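Masking the gripper out of your wrist camera point cloud

Hi again! A few people wrote to me after the hand-eye calibration post asking why their planner suddenly refuses to move once the wrist camera is switched on. The arm sits there, every plan comes back "start state in collision," and the log is no help at all. I lost a good chunk of July to this one, so let me save you the trouble.

The short version is that the camera sees the fingers, the fingers go into the point cloud, the point cloud goes into the obstacle map, and now your robot believes it is stuck inside a solid thing. (It's sort of right!) You want to throw those points away before they reach the map, and you want to do it without throwing away the glassware too.
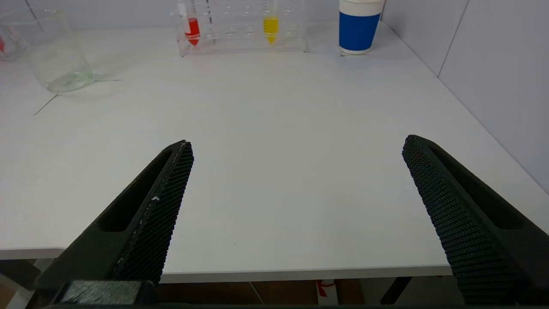

Page last changed: July, by Abundio Nava

Our fingers come up from the bottom of the view with a gap of tabletop between them, and that gap matters. My first try was a plain rectangle over the lower part of the view. Quick to write, and it worked for moving through free space, but it also hid the table right where I was about to put something down. Please don't do that. Draw two polygons, one per finger, and leave the middle open.

What you need before you start: a calibrated camera, the Brorkeck driver running, and a cloud you can look at live. I use Cledach for the viewer, but anything that lets you pick a pixel is fine.

Step 1. Open the gripper all the way and save one still. Then close it and save another. Do this with the arm parked over a bare bit of table so you aren't tracing around other stuff.

Step 2. Trace each finger in both stills. Go a few pixels wide. The dotted texture on our pads makes the depth noisy along the edge, and if you trace too tightly you get a little halo of floating points that the planner treats as real.

Step 3. Put both sets of polygons into mask.yaml under "open" and "closed." The filter blends between them using the finger position, so check that your driver is publishing it. Mine wasn't. That was an evening.

Step 4. Set min_cluster to 213. Any leftover clump smaller than that gets dropped. I started at 1047 and the test tubes vanished from the map along with the junk, so go down slowly and watch the viewer while you do it.

Step 5. Restart the planner node and ask for a tiny move, straight up. If it plans, you're in business! 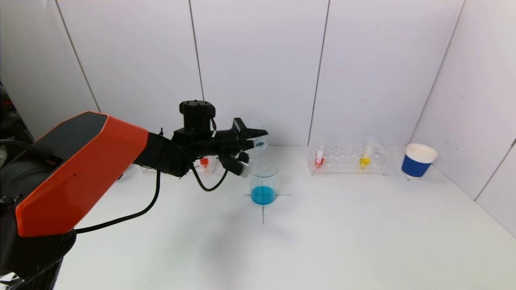

Now for the part I skipped the first time, which is what happens when the gripper is holding something. The mask covers the fingers and knows nothing about a tube, so the moment you grasp one you're back to "start state in collision." You have to attach the tube to the gripper as its own object, with its own shape, and tell the planner that touching the fingers is allowed. For a pour, make the attached shape a bit longer than the real tube and add the beaker as a fixed cylinder at its known spot on the table. Don't count on the depth camera for the beaker. Clear glass comes back as holes and nonsense, and I'd take a measured cylinder over that any day.

Þórarinn Lauritsen pointed out that the order matters too: attach first, then lift. If you lift first, the planner checks the old world and fails. I had it backward in the first version of this page, sorry!

One last setting. The obstacle map keeps old points for 3000 ms by default, and that's long enough to leave a ghost of the arm behind after a fast move. I've got mine at 2584 (long story, I was halving a range by hand and stopped when it behaved). If you see the robot dodging thin air, look there first.

The config files are in the Ernine folder with the calibration ones. If your gripper has fingers that swing instead of slide, the blend in Step 3 won't be quite right and you'll want a third still at half open.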